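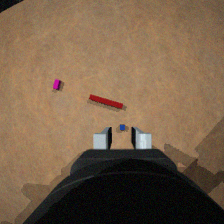

Wrist view in the Fleko simulator: open gripper, blue cube, red bar and magenta block.

Fleko Teach Kit

Fleko is a remote control kit for showing a robot arm a task. The operator holds the hand controller, moves the arm through the job and squeezes the trigger to close the fingers. The software records joint positions, finger opening and the wrist view together. Practice tasks run in the simulator first, then on the real arm with the same controller.

In the box
Hand controller with 2 m cable
Base station and power supply
Trurkix recording software, one seat
Block tasks for the simulator, 19 in all

A recording can be trimmed, replayed at half speed or deleted from the controller. The base station stores 400 recordings before it needs to be emptied.

Works with Yuan and Busik arms. Busik owners need the adapter plate, sold separately.

Price: $1,284. Page updated 7/24/19. Setup questions go to Hongjun Jiang in product support.

This site uses cookies to remember your cart. Accept | Cookie settings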